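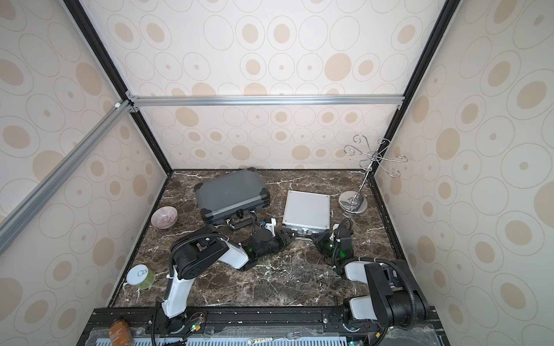

The autoclave refurbishing works at Sikthorpe opens to buyers twice a year, and I went over in June for the clinic at Citbridge, which needs a replacement steriliser. We started in the goods-in bay, where units from closed surgeries are checked for pressure faults before anything is stripped. The sales office is a different world, with cream wallpaper in overlapping ovals and a brown marble top with pale veins running through it, and we went over the price list there before going back to the workshop.

Each chamber is tested for leaks, then run through 3 full cycles with a data logger inside. The door seals are always replaced. I was shown the sheet for a Henao bench model with 3936 cycles on the counter and another, an Inia, with 1147. The Henao had the newer pump and was £400 cheaper.

Delivery is extra, and they don't take old units in part exchange unless the service book is complete. Ours is missing a year. The warranty covers parts and labour but not the printer. Parking is behind the works, past the second gate, and the tea was free.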